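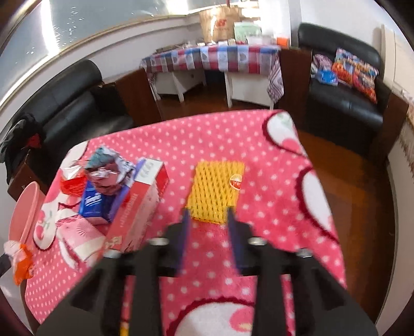

A pink polka-dot blanket with a yellow foam fruit net on top.

Jayanthi Joseph wrote most of her first mystery between four and six in the morning, and she'll tell you quite cheerfully that you can see it in the book, because everybody in it is tired. The detective yawns through her first interview. The mayor falls asleep at his own fundraiser, which is how he comes to be locked in the building with the body.

"The Carrilho Recount" is set in Tindmont, a river town with one bridge, two diners and a mayor's race decided by 3 votes out of 3,384. I picked it up in February, meaning to read a chapter before bed, and I was still at the kitchen table well past midnight with my tea gone cold beside me. It's that sort of book – the jokes pull you in and then the plot won't let you go home.

Joseph spent 20 years as a town clerk before she tried fiction, and she has a clerk's fondness for the places where things get misfiled. Her heroine, Odile Carrilho, lost the race and would rather like to know why. Her partner in snooping is the man who beat her. They bicker over maps, over sandwiches, over who gets to drive, and somewhere past page 200 I realized I cared a good deal more about the two of them than about the missing ballot box.

Not everything works. There's a long detour to the Teltar ferry that I could have done without, and the villain talks too much once he's caught (villains do, I suppose, but this one goes on for a whole chapter).

Her small publisher, Dasuder, has already asked for a second. Joseph says it opens at a school board meeting, and that she's writing this one after lunch.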